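Trenda 832 Compression Latch

Product group: Panel hardware / Latches
Series: Trenda 800
Supplied by: Carrasco
Page last revised: Mar 15, 2018

The Trenda 832 is a quarter-turn compression latch for hinged doors and removable covers on control cabinets, plant housings and vehicle lockers. It pulls the door against its seal as the handle is turned, then holds at a fixed stop. The 832 replaces the 830, which remains available as a spare until the end of July.

Body and finish

The body and cam are die-cast zinc with a black powder coat. The spindle is stainless steel. Two seals are fitted as standard, one behind the flange and one on the spindle. Both are made from Silon, a silicone compound that stays flexible in cold stores and does not mark painted panels.

Technical data

Panel thickness: 1 to 6 mm
Compression travel: 5 mm
Cam rotation: 90 degrees, clockwise to close
Maximum working load: 600 N
Fixing: single rear nut, supplied
Tightening torque: 10 Nm
Weight: 140 g

The working load is a static figure taken at the tip of the standard cam. Longer cams reduce it in proportion to their length. For doors taller than 1,000 mm, fit two latches or use the 832 with the three-point rod kit.

Fitting

Cut the panel to the drawing supplied in the box and remove all burrs. Check that the flange seal lies flat before the body goes through. The rear nut has a serrated face and needs no washer — adding one takes up thread and can stop the nut seating on thicker panels. Set the cam height last, with the door closed and the gasket in place. Turn the adjusting screw until the handle meets light resistance at half travel.

Do not grease the spindle seal. Mineral grease makes Silon swell, and the handle becomes stiff within a few weeks.

Handles and keys

The 832 is sold with a wing handle, a T-handle or a keyed insert. Keyed versions take Skola barrels and may be ordered keyed alike. Triangular and square drive inserts are also stocked. Inserts can be changed from the rear without taking the body out of the panel.

Ordering

Latches are packed singly or in boxes of 10. State the handle type, cam length and key option when ordering. Cams, seals and rear nuts are listed separately under spare parts.
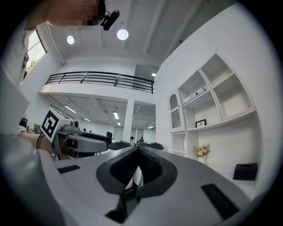
Rod kits are cut to length and cannot be returned once made up. Measure from the centre of the spindle to the inside edge of the frame, top and bottom, and give both figures on the order form.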